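Review: Skestent hand-held gripper kit, after one term with a student robotics club
Posted 8/1/21 by Alistair Rutherford

I help run the robotics club at Perkstead, and this spring we bought the Skestent kit for our manipulation project. The students use the grippers to act out a task by hand, and the recordings go into training a policy for the arm. We paid $1374 for the two-gripper set with the head unit. The single gripper is $800, but most of our tasks need both hands, so I would skip it.

Setup

The kit comes with the grippers, the head unit, the markers, chargers and a printed guide. The guide covers the hardware well and the software badly. Iona Gillies got the first pair working in one afternoon, and most of that time went to the desktop program, which would not install until she turned off the automatic updater. Calibration is a separate step and has to be repeated if a marker gets bumped. Plan on a few minutes at the start of each session.

We work at a plain white table with the shelving behind it. I had expected the white surface to give tracking trouble and it did not.
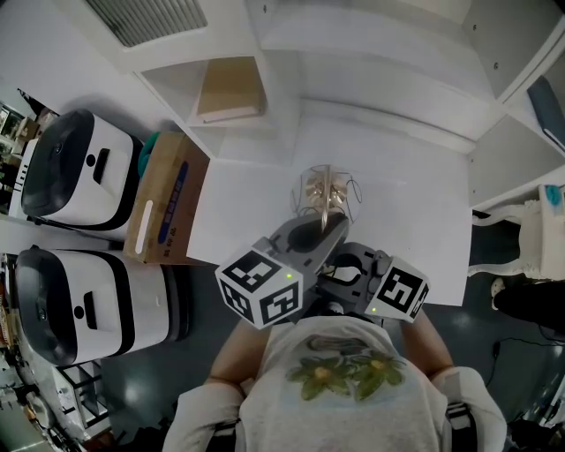 The straps matter more than I thought they would. Our shorter students had to take up all the slack and still found them a little wide at the shoulder. Skestent sells a smaller size separately. It should be an option when you order.

In use

Opening and closing the jaws is easy to learn. Huệ Kiều had usable recordings on her second try. Wrist rotation takes longer, and new people tend to turn the gripper too fast, so the tracking drops and the take is lost. By the end of the term we had 192 recordings we were willing to keep, out of over 3 times that many attempts. Many of the early failures were our own fault.

The pads hold small objects well. They are less good on anything smooth and curved. With lamps and other objects with thin metal parts, we had better luck approaching slowly from the side. Domingo Ocampo tried the softer Kozma pads, which fit with a bit of trimming, and he liked them better for glassware. I could not see much difference.
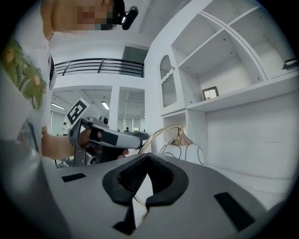

Both grippers in use, with the table lamp behind the pads.

Comfort is fair. After 20 minutes most students want a break, and the head unit is the part they complain about first. We swap operators often and keep a sign-up sheet.

We also borrowed a Bonach set for a week to compare. It was lighter and the software was much better, but the grip felt loose and there was no head unit with it. For a club that only records one-handed tasks it might be the better buy.

Support

One trigger started sticking in the fourth week. Cameron Pollock wrote to Skestent and got a replacement spring with no argument, although it took nine days to arrive. The repair needs a very small hex key, not supplied.

Good: solid jaws, quick to learn, spare parts available.
Bad: software install, strap sizing, short charging cables.

We are keeping ours and will start the new members on it in September. Four out of five.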